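Search this book Enter a word or phrase Go

Chapter 5
White Is Never Only White: Light, Gloss, and the Colors Around Us

By Dalal Mahasneh
January

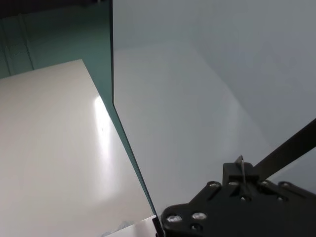
Tolera Alemayehu wrote to me after the first printing to say that he had painted his hallway the same white four times over, from the same brand and the same can number, and each time he had come down in the morning convinced that the shop had cheated him. In the evening it was cream. At breakfast it was gray. Could I please, he asked, put something near the front of the chapter for people who were about to go back and shout at the shop?

I can, Tolera, and I have moved the whole business of white up to the front on your account. In the earlier version of this book you had to get through primers and brushes before you came to it, and I am sorry about the hallway.

Let me start with my own kitchen, if you'll put up with me for a page or two. When my husband and I took the upstairs apartment on Trusolport Street, the landlord had done every wall in a hard, shiny white that I believe was meant for boats. I was young and I had opinions, and I said it was a cold color and would have to go. Then summer came, and the brick building across the way caught the late sun and threw it back through our window, and for an hour or so before supper my cold white kitchen was the color of a peach. I used to stand in there with the onions half chopped and just look at it. I had been to school for this sort of thing, mind you! I had sat through a good many lectures on color, and it took a brick wall and a bad landlord to get me to pay attention.

A painted surface does two things with the light that reaches it. Some of the light goes a little way into the paint, bounces about among the pigment grains, and comes out again in every direction. We call this diffuse reflection, and it is what lets you see the color of the wall from wherever you happen to be standing. The rest of the light never gets in at all. It skips off the very top of the surface, the way a flat stone skips off a pond, and leaves at the same angle it arrived. We call this specular reflection, and on a smooth glossy surface it gathers into a bright patch or streak that we know as glare. The glare keeps the color of the lamp or the window. It doesn't much care what color the paint is.

A white paint sends back nearly all of whatever falls on it, the reds and the blues and everything in between. That makes it a very honest color and also a very gossipy one. Put a white cupboard door beside a green wall and a little of the green will turn up on the door. Light it from one side with a warm bulb and from the other with an overcast sky, and you'll find cream shading off into gray with no line anywhere to mark where one stops and the other begins. The paint is the same from corner to corner. Your eye knows this, or thinks it does, and so it tidies the differences away and tells you "white." Most of this chapter is about getting the eye to stop tidying for a few minutes.

Zewditu Gebremichael, who taught beside me for many years and read these pages in draft, thinks I am too hard on the eye. Her view is that the tidying is a kindness, and that if we saw every change of light as a change of color we would never find our own front doors. She is right, of course. I only ask that you be able to switch it off when you are holding a brush.

A word on gloss, and then we'll get on. Paint makers sort their finishes from flat to high gloss, with eggshell, satin, and semigloss in between, though I warn you that one firm's satin may be another firm's eggshell. A flat finish is rough on a scale too small to feel. It scatters the skipping light every which way, so the color looks even and small faults in the plaster stay hidden. A glossy finish is smooth, and it keeps the skipping light together. You get that handsome shine, and the paint can stand a good scrubbing, but the glare will find every speck and pimple and show it to your guests. Anyone who has sanded a door for a whole afternoon, and then sanded it again the next morning, knows what I mean.

I should say, too, that dirt behaves differently on the two. On a flat wall a thumbprint often shows as a darker patch, and rubbing at it can leave a polished spot that is worse than the print. On a glossy one the print may vanish altogether until you move your head and the light slides across it. We'll come back to cleaning in Chapter 9, where Tsehay Gidey's notes on old kitchens have been a great help to me.

What you will need for this chapter

Two pieces of stiff card, one painted flat white and one painted gloss white. Let both dry overnight.
A sheet of strongly colored paper, green or blue for preference.
A lamp you can move.
A scrap of plain gray card with a hole in it the size of a pea.
A pencil and the notebook you started in Chapter 1.

The gray card with the hole is the most useful thing on the list, and it costs nothing. Hold it at arm's length, shut one eye, and look at a patch of wall through the hole so that you see the patch and none of its neighbors. Write down the color as if you had never heard the word "white." Then move along a foot and do it again. My students used to groan at this and then refuse to stop, and I once had to turn off the lights on Tsion Chala, who had got as far as the ceiling.

Try it first on a wall near a window, at nine in the morning and again at four in the afternoon. Keep the two sets of notes on facing pages. Don't go back and correct the first set when the second one disagrees with it, however much you may want to.

5.1 Where the light comes from

Before we can say anything sensible about the color of a surface, we have to know what is shining on it, so please go and stand in the room you know best and find every source of light in it, starting with the window.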